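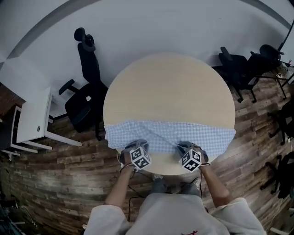
Comparing two gripper controllers on cloth is mostly a setup job. Get the setup wrong and you end up comparing your lighting. We ran the Gomanetti glove controller against the Lamptey handheld (the pistol-looking one) for a couple weeks in October, same arm, same two-finger grippers, and these are the steps we ended up with. Glove first. Marker cube goes on the back of the wrist, not the forearm, and you want two patterned faces toward the head camera when both hands pinch the near edge of the cloth. Checked cloth is good for this btw, the grid shows you right away if one hand is pulling harder.

What you need
Both controllers, charged
Head camera with a wide lens
Round or square table, matte top. Glossy tops throw glare on the markers
One cloth, thin. Same cloth for every run!!
Grillovton logger, or whatever you use to record

Step 1. Seat and table
Sit with the near edge of the table just above your knees. Roll your sleeves up past the forearm. A loose cuff will cover a cube face sooner or later and tracking drops right when you dont want it to. Push spare chairs back to the wall.

Step 2. Cables
Run glove cables down the forearm and under the table edge, slack in your lap. Leave enough to reach the far side of the table. Test it: both arms all the way out, then cross them. If anything tugs, redo it. The Lamptey is wireless so skip this one, but check the battery. Ours got jumpy under 51 percent.

Step 3. Calibrate
Hands flat on table, hold still, start the logger. Then open and close each hand slowly. Then pinch with nothing in it. Glove needs the empty pinch or it guesses your closed position, badly. Handheld just wants full squeeze, full release.
Redo every time you take the glove off. Yes every time.

Step 4. The task
Keep it dumb. Lay cloth flat, pinch the two near corners, lift, fold to the far edge, let go, smooth. One fold only. We tried a full shirt fold first and couldn't tell what was the controller and what was the operator being bad at shirts.
Do 120 folds with each controller. Switch every 20 so you dont get one set all fresh and the other all tired.

Step 5. What to write down
Fold time, start of pinch to let go
Dropped corners
Times tracking was lost
Edge gap after the fold, ruler is fine

Settings that worked for us
Marker exposure 140 on the head camera, default was way too bright
Logger at 100 Hz for both. Do not leave one on default and the other not, we lost a whole afternoon to that
Gripper force low. Thin cloth bunches if you squeeze

What we got
Glove was quicker on the pinch and dropped fewer corners. Handheld lost tracking less, by a lot. Most of the glove losses were wrists rolled inward so only one cube face was showing, and raising the camera a bit fixed some of it. For letting go cleanly I'd take the handheld. Glove users tend to open slow and the cloth drags back with the fingers.

Only tried this on the Mesa arm, so if yours has more lag the numbers will move. Thicker cloth is untested too. Towels next probaly.

Updated Nov 18, 2019: fixed the exposure value, old one was a typo.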